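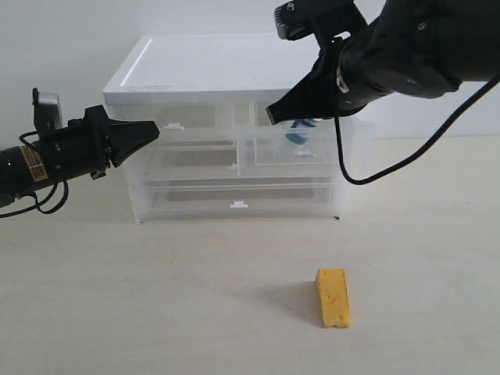
Gil wants to know first of all whether you're sending joint positions or gripper positions to the arms, as the answer depends on it. Going by your post it sounds like joint positions, so I'll let that stand until you say otherwise.

Two arms, one set of plastic drawers, can't get a clean pull
posted by ivatby_bench, September 28, 2019

Hi all! I've been building a two-arm setup in our shared workshop in Ivatby and I'm having the best time with it. The job I picked is opening the drawers of a clear plastic unit by their little white tabs, putting a toy in, and closing up again. My toys are a yellow block made like a piece of cheese and a few other bits.

My trouble is the pull. The right arm gets hold of the tab on the upper right drawer fine, starts back, and then the drawer twists in its slot and jams. Out of 50 tries last night I got 35 good ones, which made me very happy until I looked at the rest. Nearly all of them jammed in the first half inch. The wide drawers are worse. The unit also wants to creep across the table, and I don't want to screw it down because other people use the bench.

Is this a grip thing or a path thing? I'm running Alent for the motion side, with the stock settings. Would love to hear from anyone who has done drawers!

Gil
Joint positions it is, then (thanks for the message). I think it's your path. If you move in joint space between two points, the fingertips swing through a shallow arc, and a light drawer in a loose slot hates that. Put in more points along a straight line, work out the joints for each one, and go slowly for the first inch. I went from 2 points to 58 on mine and the jams mostly went away. Fewer would probably do.

Also check that the fingers are square to the drawer front when they close. If they come in at a slant they turn the tab as they grip, and you've started the twist before you've even pulled. For the wide drawers, make sure the tab you're pulling is really in the middle. Mine was off by a bit and I never noticed until I measured it.

drawerfan
get better drawers lol. the cheap ones all stick

Clundodell Makers
What a fun project! For the creeping, you have a second arm, so use it. Have the left one rest its closed fingers against the front of the unit, low down and away from whatever is opening, and hold still while the right one pulls. Keep the push light or the plastic will bow and pinch the drawer. We did this in May with a parts cabinet and it was a great first two-arm job, because one arm only has to stay put.

If you'd rather keep both arms free, try a square of rubber shelf liner underneath, and put something heavy in the bottom drawer - a bag of sand is good. It lifts right off when the next person needs the bench.

One more thing, watch your cables. Any loop that hangs in front of the drawers can catch a tab on the way back. We tie ours along the forearm with hook and loop straps and leave slack at the wrist.

ivatby_bench
Straight line path is in and wow, what a change! Over 35 pulls in a row on the upper right one before I stopped for dinner. The wide drawers still stick now and then, so the shelf liner is next, and then I'll have a go at bracing with the left arm. Does anyone know if Alent can hold one arm at a set force, or do I have to fake it with a position just past the plastic?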